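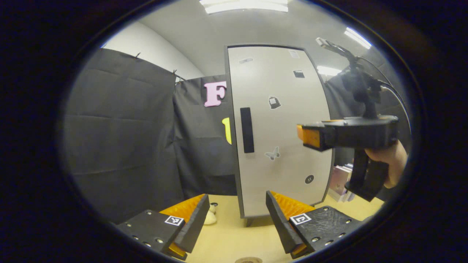
Stickers were the first thing Obaidul Wijesinghe wanted to talk about. He does up small rented rooms, storage corners, back offices, the spaces people give up on, and he has opinions. "People buy a plain cabinet and then say the room feels like a clinic. Well yes." So, stickers. A shopping bag outline in the middle of a white door, a gray butterfly lower down, done. "I put the butterfly low. Kids see it, grown-ups find it a week later." He never lines them up. Tried that once, hated it.

We spoke on Thursday, him eating lunch, me typing too fast. Curtains next. He's a black fabric man, clips on a rail, no sewing. "Walls cost money. A curtain, you unclip it and you've got your room back." And the foam letters? Laughs. "You need some pink on all that black. Otherwise its a theater."

Budget for a whole corner: $500, he says, then corrects himself. Last one came to $537, the rail was extra. A client at Holtel once sent him a quote for built-in shelving, $1,854, and asked if he could beat it. He could. "Freestanding, on legs. You want to get a broom under there. Everybody forgets the broom."

Handles he is fussy about. Long, narrow, dark, always. Round knobs catch on sleeves and he wont hear otherwise.

What about lighting? Big sigh. "If it's fluorescent tubes you mostly live with it." He keeps the floor pale and the curtains dark and leaves the ceiling be.

Next job is in September, a play corner behind a shop on the Preron side of town. Doors are orderd. Stickers not picked yet, he wants the owner's daughter to choose them.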